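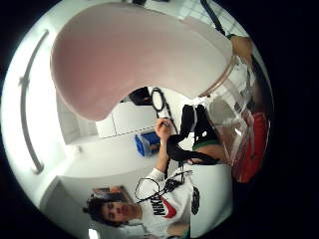 Cables. The Monday job finally got done and I have opinions. We've been putting off the storeroom sort since before April, everything in there was black and everything was knotted to something else. Straps knotted to cables, cables knotted to other cables. If you've ever had a fistful of black straps hanging off one hand and thin black cables looping across your jumper at the same time, you know exactly the mood. White jumper too, in my experience the dust finds it.

Ok so what we did. Thread because I've been asked twice now and I'm on my break.

First – do NOT start by untangling. I know. You want to. Pull out the stuff that isn't tangled, the boxes and packets, get it off the bench, then look at what's left. It's always less than you thought.

Second. Straps and cables get seperated before anything else. They look the same in a heap, they are not the same job. Straps you can be rough with. Cables you can't, yank one hard enough at the plug end and it's bin night.

Margus Luik (hi Margus) reckons you should shake the whole bundle out over the floor and let gravity do it. Tried it. Gravity did some of it. The rest went under the cabinet and I was on my knees with a ruler.

What worked for me: find an end, any end, and just follow that one. Don't pull. Loosen the loops as you go, make the whole knot bigger and floppier, and it sort of gives up. Tight knots come from people pulling. I'm people.

Once it's free – over-under coil, not round and round your elbow. Elbow coiling puts a twist in every loop and it'll be a bird's nest again by Thurs. Over-under feels stupid for two days then your hands just do it.

Fasteners. Hook and loop, the cheap stuff on a roll. No zip ties, someone always goes at them with scissors and takes the cable with it. Rubber bands perish, found a few that had melted onto the lead, absolutely foul.
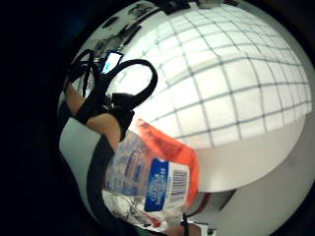 Right, bags. Big fan of see-through packaging for anything small. You can tell what you've got without opening it, and if you can't tell you've put too much in. One kind of thing per bag. Lambros Vlachopoulos wanted to do it by project and we had a bit of a barney about it, he's wrong, sorry mate.

The reason he's wrong: Skondico wraps up, then you've got a bag marked Skondico with a charger everyone needs and no one looks in. Happened with Purnus. Happened with Wemeck before that, we bought 2 new leads and both the old ones were sitting in the Wemeck bag the entire time.

Labels – write the length and both ends. "Black cable" is not a label. I found one that just said "good one". Good for what??

Press the air out before you seal them or they won't stack. Then stand them up in the tub like records so you can flick through. Lying flat you only ever see the top one.

Straps dont need bags. Hang them. Hook on the back of the door, longest at the back. Buckles done up or they slide off eachother all night.

The mystery lead pile: got a box, wrote the month on it. If it's still in there when the box fills up it goes to e-waste. Do not let anyone talk you into a second box.

Whole thing took from lunch to nearly 6 and we ended up with 18 labelled bags. Would've been quicker if I'd bought the labels first instead of using masking tape and redoing the lot.

Someone asked what the tubs are, they're just the plain ones with the clip lids, get clear if you can. Will post the shelf when the shelf is up. Margus has the drill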